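Mon 11 March
By Eilif Hedlund

I'd been wanting to talk to Minoru Hirano ever since a neighbor told me he'd moved house nine times and still owned the same teapot. He lives in Gendanstead now, up the hill past the Brestel bakery, and he let me in wearing slippers and talking before the door was fully open.

"Don't ask me about decluttering," he said. "Everybody wants me to say I threw it all away. I like my stuff!"

So I asked him about packing instead, and that kept us going for most of the afternoon (and most of a lemon cake). His first big move was from Tveit to Gorcombe, 531 miles in a rented van with a heater that only worked on the highway.

"I packed by room that time," he told me. "Terrible idea. The kitchen was all heavy and the bedroom was all pillows. Now I pack by when I'll want it. First night, first week, whenever."
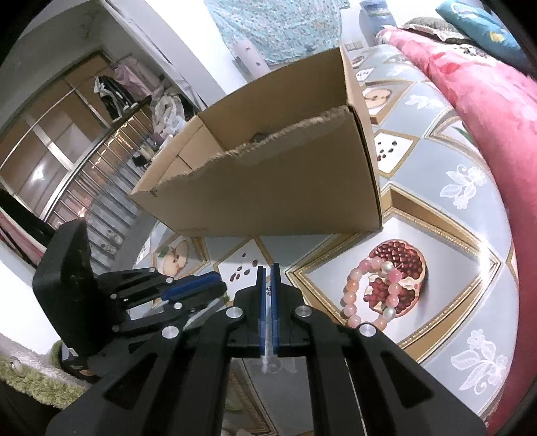

The first-night stuff rides up front with him: sheets, a pan, soap, the teapot wrapped in a sweater. I told him my own first night in Gorcombe was spent hunting for a light bulb, and he laughed so hard he had to put his cup down.

Books are his weakness. He once had 2462 of them, all listed in a notebook, and he paid movers by the hour in August to carry them up to a third floor. "One of the guys sat down on the stairs and asked if I'd read them all," he said. "I said I'd read enough of them. He didn't like that."

He gave plenty away after that – mostly cookbooks, and a set of encyclopedias he still misses a little.

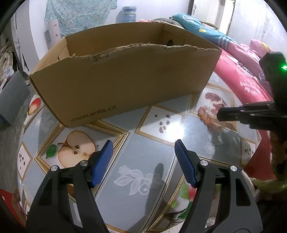
I wondered if he ever gets sad leaving a place. He thought about it for a while and cut more cake.

"The sad part comes early for me, when the walls go bare," he said. "By the time the van's there I just want lunch."

He says he's staying put now. Then he showed me the spare room, where he'd been saving flattened cartons behind the door, and I didn't say a word.

Comments

pjmarlow: Packing by when you'll want it, I'm stealing this. We move in two weeks.

Dot K.: Which encyclopedias? My brother collects them.

greenstairs: I was hoping for a picture of the teapot!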